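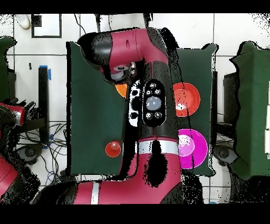
According to Gayan Roy, a flat roof fails at its edges first, and a contractor who starts by quoting for the middle has not been up the ladder. Hamudstead Roofing Survey was set up to do the part that comes before the quote.

We inspect low-slope roofs on schools, warehouses and small office buildings. We do not install or repair roofing, and we accept no commission from companies that do. Reports are written for the building owner and may be passed to any bidder.

What a survey covers
Membrane condition, seams, flashing, parapet caps, drains and overflow scuppers. Insulation moisture is checked by infrared scan after sunset, followed by core cuts where the scan shows a difference in temperature. Each core is patched the same day with material compatible with the existing membrane. We do not cut a roof under warranty without written consent from the manufacturer.

Staff and coverage
The company has five surveyors and works from two offices, Hamudstead and Skosow. To date we have surveyed nearly 700 roofs. Structural questions are referred to Van Leeuwen, an engineering practice in Skosow, and billed separately by them.

Reports
The standard report contains a roof plan to scale, a core log, a defect schedule and an estimate of remaining service life. Defects are graded by urgency. The current report format took effect on 12 August 2019. Older reports can be reissued in it on request.

Scheduling
Infrared work stops in November and resumes in spring. Visual surveys continue through winter when the roof is clear of snow.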